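Painting kitchen cabinets: gloss or matte?
Grurkham Home & Garden Board > Paint and Finishes

plumbline_pat
18 May 2021
Okay, we are finally doing the kitchen! Doors are off, hinges are in a coffee can, and I've got yellow-green sample patches on three different walls. Uppers will be white, lowers will be a pale olive called Mara from Konitz. The one thing I can't settle is the sheen on the white. I love a real shiny gloss (my grandmother's kitchen had it and it glowed in the mornings), but the guy at Robles Hardware tried hard to steer me to satin. The room is small, with one window over the sink. What did you all use, and are you still happy with it?

tworollers
Satin. Gloss shows every dent and every place you sanded too fast. I did a full gloss kitchen in my last house and could see brush marks from the hallway.

oatmealhouse
Gloss!! I will defend gloss forever. Mine has been up six years with two kids and a dog that leans on everything, and it wipes down with a damp rag. Yes, the prep is a pain. Fill, sand, prime, sand again, then thin coats. I used a foam roller and went over the edges with a soft brush while it was still wet. The bounce you get from one small window is just wonderful.

tworollers
Six years is good, but how old are your doors? Mine were oak, and the grain came through no matter what I did. If Pat has oak, gloss is asking for trouble.

plumbline_pat
They're maple, I think? Pretty smooth, and the old finish is thin. I got the degreaser on yesterday and you would not believe the color of the water.

53pickup
Maple takes it beautifully. I spent $74 on grain filler for my oak doors and still had to do a second round, so count yourself lucky. Konitz levels out nicely if you leave it alone. Put it on, tip it off once, walk away. Go have lunch.

oatmealhouse
"Put it on and walk away" is the hardest step in this whole hobby, haha.

greenish_gail
Can we talk about Mara for a second, it's such a good color! I have it on a bathroom vanity. It reads more yellow at noon and more gray after dinner. One warning: next to a creamy white it looked a little sickly to me. Next to a clean bright white it perks right up.

Shiny white next to yellow-green.
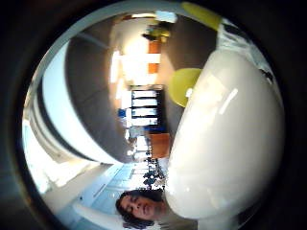

Pale olive against glossy white

The contrast in sheen is half the fun for me. Flat green, shiny white, and each one makes the other look more like itself.

tworollers
I do like that pairing. Still say satin on the doors you touch every day. Fingerprints!

53pickup
Fingerprints show worse on dark colors than on white, in my experience. The grease around the handles is what gets you, and it comes off gloss a lot easier.

plumbline_pat
Gail, that's very helpful, I was leaning toward the creamy one and now I'm going back for the bright. Going to do a test on the back of the pantry door, half gloss and half satin, and live with it for a week. My spouse has already voted for satin without looking. Aiming to have everything hung by July.

oatmealhouse
Love the test door. Label your hinges!

plumbline_pat
...they are all in one coffee can.

tworollers
Oh no. Masking tape and a pencil on the next ones, at least.

greenish_gail
Post the pantry door when it's dry, please!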